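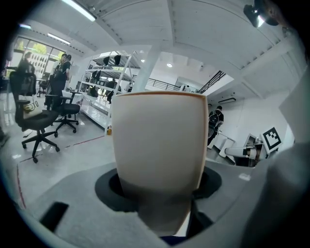
My February of slow tea

By Shanti Dubey
February · 3 min read

I gave up coffee for the whole month of February and I have come out the other side a tea person! Which is funny, given that I grew up in a house where the kettle was never cold and I spent most of my twenties refusing whatever came out of it.

What got me started was a sore stomach and a bag of loose black tea from my friend Ruxandra Munteanu. She had picked it up at Etine, the little shop two streets over from her work, and she wrote the instructions on the bag in marker: one spoon, four minutes, leave it alone. I did not leave it alone. I poked it and squeezed it and let it sit while I answered email, and it tasted like a wet fence. The second time I did what the bag said and wow. Malty, a bit sweet, and no milk needed at all.

So of course I went overboard. I bought three more teas that weekend (a smoky one, a green one, and something called Stirow, a house blend with orange peel that I now love more than some of my relatives). The smoky one is an outdoor tea, I've decided. I drank it on the back steps in my big coat and it was perfect, then I tried it at my desk and it was like working next to a campfire.

The green tea took me the longest. I was pouring boiling water straight on it, same as the others, and every pot came out bitter. Now I boil the kettle, take the lid off and go do something else – feed the cat, empty the dishwasher – and by the time I'm back it's cool enough. I know there are kettles with a temperature dial. I looked at one for $115 and closed the tab very quickly.

My pot holds 700 ml, too much for one person unless that person has nowhere to be. I've started filling it less than halfway, 275 ml or so I thought until I measured it and got exactly that, which pleased me far more than it should have! That gives me one proper cup with no cold leftovers staring at me at lunch.

The part I like best is the afternoon one. Coffee was something I had while doing other stuff. With tea I have those four minutes of waiting, and I've been spending them at the kitchen window. There's a woodpecker working on the neighbor's dead maple. I must have lived here five years without seeing him, and now I see him most days around three.

I did miss coffee, mostly the smell. The first week I had a headache that sat behind my left eye and would not budge, and I was not nice to be around. By the second week it was gone and I was sleeping right through to the alarm.

Ruxandra wants me to try a white tea next, and she has promised to bring some over when she's back from her sister's. I've also got my eye on making chai the way my aunt does, with the ginger smashed on the counter and the pan nearly boiling over. If you have a spice mix you swear by, put it in the comments – I have cardamom and cloves and a lot of confidence.

55 shares · 7 comments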